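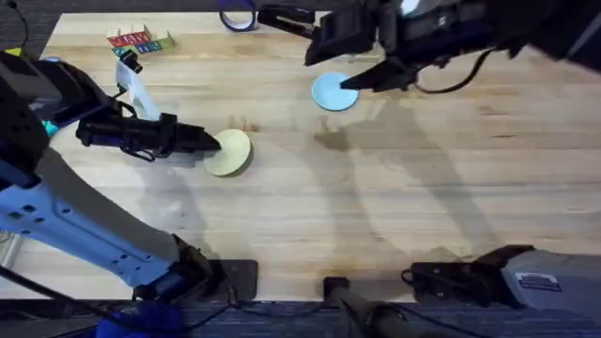
Samran Kongkaew e o gosto pelas coisas redondas em cima da mesa

Entrevista publicada a 02/11/2023

A conversa começou com um copo de água que eu ia pousar diretamente no tampo. Samran Kongkaew viu, esticou o braço e meteu-me um disco por baixo, azul-claro, com uma pontaria que só se ganha com muitos anos de prática. "Desculpe, é automático", disse, a rir. "Faço isto em restaurantes. Faço isto em casa da minha sogra!"

Samran desenha bases de mesa redondas. Bases para copos, para chávenas, para o bule, para aquela taça que anda sempre de um lado para o outro à hora do almoço. A coleção chama-se Peline, sai da oficina Vedar, e eu confesso já que cheguei à entrevista com três perguntas preparadas e saí de lá duas horas depois com o caderno cheio. Há tanto para dizer sobre um círculo liso!

Começámos pelas cores. A Peline tem um amarelo-esverdeado muito pálido e um azul-claro que são, de longe, os mais pedidos, e eu queria saber se tinham nascido juntos. "Nasceram em anos diferentes", contou. "O azul foi o primeiro. Estava sozinho no catálogo, ao lado de uns castanhos e de um cinzento de que hoje tenho alguma vergonha. O amarelo apareceu muito depois, e foi um erro de mistura. Eu queria um creme. Saiu aquela cor de pera ainda verde, fiquei a olhar para ela uma tarde inteira e pensei: pronto, é esta."

E o creme? "Nunca mais o fiz. Quem é que quer um creme depois de ver aquilo?"

Perguntei-lhe como se escolhe uma cor para um objeto que vai passar a vida sobre madeira, e foi aí que se animou a sério. Samran experimenta tudo em cima de tampos claros, de veio cor de mel, daqueles em que as linhas correm ao comprido e puxam os olhos de uma ponta à outra. "A madeira clara é exigente. As pessoas pensam que é neutra, que aceita tudo, e depois põem-lhe um bege em cima e o bege desaparece. Com o azul acontece uma coisa muito boa: a madeira fica mais quente. O mesmo tampo, a mesma luz, e de repente parece que alguém lhe passou mel. O amarelo-esverdeado faz outro trabalho, é mais próximo da madeira, quase da família, e precisa de sombra para se ver bem."

A sombra é, aliás, um dos temas preferidos dele. Quando a luz vem de lado, um disco pousado faz uma sombra pequena e macia encostada à borda, e Samran passa tempo a estudá-la. "Se a borda for muito viva, a sombra parece um risco. Se for demasiado redonda, o disco parece que está a derreter. Há um ponto no meio. Demorei meses a encontrá-lo e tenho uma gaveta cheia de tentativas, que a minha filha usa como dinheiro quando brinca às lojas."

O diâmetro também tem história. As bases para copos da Peline medem 90 milímetros, uma medida a que a oficina chegou depois de pedir copos emprestados a meio bairro. "Canecas com asa, copos de vinho, copos de iogurte reaproveitados, tudo. Eu queria que sobrasse um bocadinho de cor à volta, em toda a volta, mesmo quando a pessoa pousa o copo sem olhar. Porque ninguém acerta no centro! Eu não acerto. E com um disco demasiado justo, aquele copo meio fora irrita."

Pedi-lhe que me falasse da primeira encomenda grande. Pousou o lápis, como quem vai contar uma história já contada muitas vezes e que ainda lhe sabe bem. Foi a Fevuneck, uma casa de chá, que lhe pediu 1.000 discos para o mês de março. "Mil! Eu tinha feito, até ali, umas caixas para feiras. Disse que sim ao telefone e depois fui sentar-me no degrau da porta. Eles queriam metade em azul e metade em amarelo, para intercalar nas mesas, e foi a primeira vez que vi as duas cores juntas em quantidade. Nem eu sabia que iam falar tão bem uma com a outra."

A casa de chá tinha uma regra curiosa: em cada mesa de dois, um disco de cada cor, sempre um pouco desalinhados, um mais acima e outro mais abaixo. Samran adotou a ideia em casa. "Se os puser lado a lado, direitinhos, parecem uns óculos. Se desencontrar um do outro, a mesa respira. É uma mania, eu sei, mas experimente."

Experimentei nessa mesma noite, com dois que trouxe comigo, e tenho de lhe dar razão. Fiquei uns bons minutos a empurrar um disco com o dedo, um dedo para cima, um dedo para a direita, como quem joga damas contra si próprio.

Desde que abriu, a Vedar já vendeu 3.828 peças da coleção. Samran sabe o número de cor por ter um caderno onde assenta cada uma à mão, com a cor e o destino. Há páginas inteiras de moradas de pessoas que compram seis e voltam no ano seguinte para comprar mais duas. "Perdem-se", explicou, sem drama nenhum. "Vão parar ao jardim, vão com um vaso para o escritório, o cão leva um. Gosto muito dessas encomendas de duas. Quer dizer que a pessoa sentiu a falta."

Quis saber o que faz ele com a mesa, fora do trabalho, e se é daquelas pessoas que a têm sempre impecável. Riu-se tanto que teve de beber água (copo levantado, copo pousado, disco no sítio). "A minha mesa é um campo de batalha. Tem contas, tem lápis, tem um brinquedo qualquer. O que eu tento é que, quando me sento para comer, haja um círculo limpo à minha frente. Um disco ajuda-me a isso. Ponho-o e o resto vai-se afastando."

Falámos depois de tapetes, e nem sei bem como lá chegámos. Samran defende com unhas e dentes a alcatifa cinzento-escura debaixo de uma mesa clara. Acha que o chão escuro recorta o tampo e deixa a madeira em primeiro plano, e que de manhã, com pouca luz, a mesa parece flutuar. "Tive soalho claro durante anos, com mesa clara em cima. Era bonito, mas um bocado sopa. Quando mudámos de casa havia uma alcatifa escura que toda a gente me dizia para arrancar. Ainda lá está!"

A alcatifa tem outra vantagem, acrescentou, que é a de receber bem os discos que caem. E caem muitos.

Entre os nomes que o influenciaram, o que mais vezes apareceu na conversa foi Oshima, a antiga loja de louça onde trabalhou a embrulhar encomendas quando era novo. Ali aprendeu a pegar nas coisas. "O dono dizia-me para segurar os pratos pela borda e pousá-los como se a mesa estivesse a dormir. Eu tinha pressa, tinha vinte anos de idade e queria era ir-me embora, mas a frase ficou. Hoje, quando faço uma peça nova, a primeira coisa que avalio é como se apanha do tampo. Um disco muito fino cola-se à madeira e a pessoa anda ali a raspar com a unha. Tem de haver borda suficiente para se lhe pegar de lado, com dois dedos."

Mostrou-me o gesto várias vezes. Aproxima a mão rente à mesa, encosta a ponta dos dedos ao bordo, levanta. Depois fez-me repetir, e corrigiu-me o pulso com toda a seriedade.

E a limpeza? Aqui os conselhos foram rápidos. Pano húmido, secar logo, guardar deitados. Nada de os deixar empilhados com migalhas no meio, que riscam. Para o tampo, Samran usa um pano macio e passa-o sempre no sentido do veio, de ponta a ponta, e jura que é a tarefa doméstica de que mais gosta. "É o único momento em que vejo a mesa toda. Aproveito para ver os riscos novos. Conheço-os quase todos."

Não os disfarça? "Para quê? Há um que é do meu aniversário. Outro foi de uma travessa que a minha sogra arrastou. Se eu os tirar, depois fico com uma mesa de loja."

A próxima cor anda a ser discutida na oficina há uma eternidade. Samran tem 20 amostras alinhadas numa prateleira e deixou-me escolher a minha favorita, sob promessa de não a descrever aqui. Posso dizer que hesitei muito, que mudei de ideias duas vezes e que ele ficou encantado com a hesitação. "Vê? É difícil. Eu levo-as para casa, ponho uma por dia ao pequeno-almoço, e há cores que à noite são lindas e de manhã não se aguentam com o café."

Perguntei ainda se nunca lhe apeteceu fazer quadrados. Abanou a cabeça antes de eu acabar a frase. "Fiz um. O quadrado obriga-nos a alinhar com a beira da mesa, e se ficar torto vê-se logo, uma pessoa passa o jantar a endireitá-lo. O redondo nunca está torto. Pode rodar, pode cair-nos da mão de qualquer maneira, fica sempre bem virado."

À saída deu-me mais um disco, amarelo-esverdeado, embrulhado em papel de jornal. Já tem uma marca de chá. Quando lhe escrevi a contar, respondeu em dois minutos a perguntar que chá era.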